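How do you test a robot's grip?

A gripper is the part of a robot arm that takes hold of things. The simplest kind has fingers that move together and apart, like a pair of tongs. It is called a parallel gripper.

At the Roststead workshop, two arms are tested side by side on one table. Both get the same jobs, so that the results can be compared.
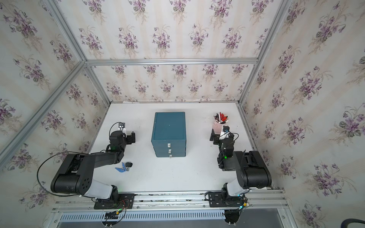
Two arms with parallel grippers, a drawer cabinet and a cup of pens.

Each job tests something different. A drawer has a small handle, so the fingers must be in exactly the right place before they close. A pen is thin and can roll. A key lies almost flat, and the fingertips must come very close to the table without pressing into it.

Each arm also has a camera on its wrist. A camera fixed to a wall sees the whole table, but an arm may block its view. A wrist camera moves with the gripper – it sees less of the table, but it sees the thing being gripped from close up.

The Ludarmont test has 3 rounds. In each round the objects are moved to new places. A controller, the computer that tells the motors what to do, then has to work out a new path for each arm.

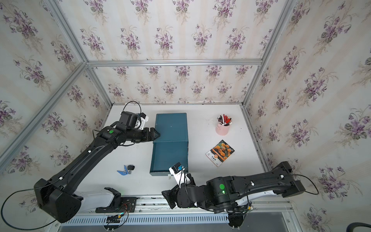

Kļaviņa wrote to ask whether softer fingers would always be better, as rubber does not slip. Soft fingers do hold smooth things well. They also bend, and a bent fingertip is harder to slide under a key. The Itetti fingers are stiff with a thin soft pad, and they will be tried next.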